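3. 조사 대상 및 방법

3.1 대상 가구

본 조사는 Kulov와 Vukbridge 두 지역의 139가구를 대상으로 하였다. 표본은 주거 형태(공동주택, 단독주택)와 주방 면적에 따라 층화하여 추출하였으며, 조사 시점에 공사 중이거나 주방을 다른 가구와 공유하는 경우는 제외하였다. 두 지역은 난방 방식이 서로 다르다. Kulov의 표본은 대부분 중앙난방을 사용하고, Vukbridge의 표본은 개별난방의 비중이 높다. 겨울철 주방의 실내 온도가 난방 방식의 영향을 받을 수 있으므로 현장 방문은 모두 2월에 실시하였다. 하절기 자료는 수집하지 않았으며, 이에 따른 제약은 5절에서 다룬다.

가구당 방문은 한 차례로 한정하였다. 방문 일정은 사전에 통지하되 조사 항목이 식용유의 보관 위치라는 점은 알리지 않고, '주방 수납 실태'라는 포괄적인 명칭만 제시하였다. 응답자가 방문 전에 용기를 옮겨 놓을 가능성을 줄이기 위한 조치이다. 조사 목적은 관찰이 끝난 뒤 설명하였고, 이 단계에서 자료 사용에 동의하지 않은 가구는 표본에서 제외하였다. 앞의 가구 수는 제외 후의 값이다.

3.2 보관 위치의 분류

관찰 단위는 개별 용기로 하였다. 개봉된 식용유 용기만 기록하였으며, 미개봉 제품과 소분용 분무기는 별도로 표시한 후 분석에서 제외하였다. 최종적으로 376개의 용기가 분석에 포함되었다. 한 가구에서 여러 용기가 관찰된 경우 모두 기록하고, 가구 내 상관은 4절의 혼합효과 모형에서 임의절편으로 처리하였다.

보관 위치는 조리대 위, 상부장, 하부장, 냉장고, 기타의 다섯 범주로 나누었다. 예비 조사에서 조리대 위 범주의 내부 편차가 크게 나타나, 이를 다시 화구 인접 구역, 벽면 구역, 개방 구역으로 세분하였다. 화구 인접 구역은 용기의 중심축이 가장 가까운 화구의 외곽선에 인접하여 복사열의 영향을 받을 수 있는 경우를 말한다. 벽면 구역은 조리대 안쪽 가장자리를 따라 용기가 벽체 또는 백스플래시를 등지고 놓인 경우이며(그림 2), 두 조건이 동시에 충족되면 화구 인접 구역을 우선하였다. 어느 쪽에도 해당하지 않는 조리대 위 용기는 개방 구역으로 분류하였다.

벽면 구역에서는 올리브유가 다른 병과 한 줄로 놓이는 경우가 적지 않다. 이때 인접한 병은 측면에서 들어오는 빛을 부분적으로 가리므로, 용기 자체의 차광성만으로 노출 조건을 규정하면 실제 노출을 과대평가할 수 있다. 따라서 용기의 색과 투명도, 라벨의 피복 범위, 인접 용기의 유무를 각각 독립된 항목으로 기록하였다. 인접 용기의 내용물은 구분하지 않았다. 색은 어두운 색, 밝은 색, 무색의 세 단계로, 라벨 피복은 측면 둘레의 절반을 기준으로 이분하여 평가하였다.

분류는 조사원 두 명이 독립적으로 수행하였다. 불일치가 발생한 용기는 Zdislava Bednárik이 현장 기록지와 배치도를 재검토하여 최종 범주를 정하였다. 불일치는 벽면 구역과 개방 구역의 경계에 집중되었는데, 조리대의 깊이가 얕은 주방에서는 두 구역의 구분이 본래 모호하기 때문이다. 이 경우 용기 뒤편에 다른 물건을 둘 수 있는 여유 공간이 있으면 개방 구역으로 판정하였다.

그림 2. 조리대 벽면 구역. 회색 화강암 백스플래시 앞에 어두운 색 유리병, 밝은 색 라벨의 올리브유 병, 흰색 병이 놓여 있으며, 그 바로 위 벽면에 콘센트가 있다. 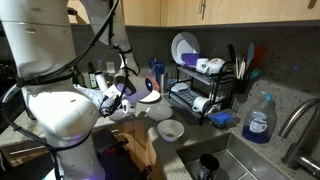 3.3 조도 및 온도 측정

조도는 용기의 중간 높이에서 수평 방향으로 측정하였다. 식용유의 광산화에는 천장 조명보다 창을 통해 들어오는 측면광의 기여가 클 수 있으므로, 센서의 수광면은 가장 가까운 창을 향하도록 하였다. 창이 없는 주방에서는 주 조명 방향으로 고정하였다. 측정은 조명을 끈 상태와 켠 상태에서 각각 실시하고, 두 값을 평균하지 않고 별도의 변수로 유지하였다. 상부장 하단에 간접 조명이 설치된 경우에는 그 점등 여부도 함께 기록하였다.

표면 온도는 접촉식 센서를 용기 측면에 부착하여 측정하였다. 부착 후 표시값이 안정될 때까지 약 10분을 두었고, 그동안 화구와 오븐은 사용하지 않도록 요청하였다. 따라서 본 연구의 온도값은 조리 중의 최고 온도가 아니라 비조리 시의 기저 온도에 해당한다. 조리 중 온도 상승은 화구의 종류, 후드 가동 여부, 조리 시간에 따라 크게 달라지며, 단회 방문으로는 비교 가능한 값을 얻기 어렵다고 판단하였다.

냉장 보관 용기는 문을 닫은 상태의 조도를 영으로 간주하고 온도만 기록하였다. 상부장과 하부장의 용기도 문을 닫은 조건을 기준으로 하였으나, 문이 없는 개방형 선반은 조리대 위와 동일한 절차로 조도를 측정하였다.

3.4 시료 채취와 산화 지표

동의한 가구에 한하여 올리브유 시료를 채취하였다. 시료는 갈색 바이알에 상부 공간이 남지 않도록 채운 뒤 냉장 상태로 운반하였다. 산화 지표로는 과산화물가와 자외선 흡광 계수를 사용하였다. 과산화물가는 초기 산화 생성물의 양을 반영하지만 산화가 진행되면 다시 감소할 수 있어, 단독으로는 보관 상태를 판정하는 근거가 되기 어렵다. 흡광 계수를 병용한 것은 이 때문이다.

개봉 시점은 응답자의 기억에 의존하였다. 정확한 시점을 답하지 못한 경우에는 월 단위로 기록하고, 월 단위로도 특정하지 못한 용기는 개봉 후 경과 기간을 공변량으로 포함하는 모형에서 결측으로 처리하였다. 구입 당시의 산화 상태는 알 수 없으므로, 이하의 분석에서 지표의 차이는 보관 위치에 따른 연관성으로만 해석한다.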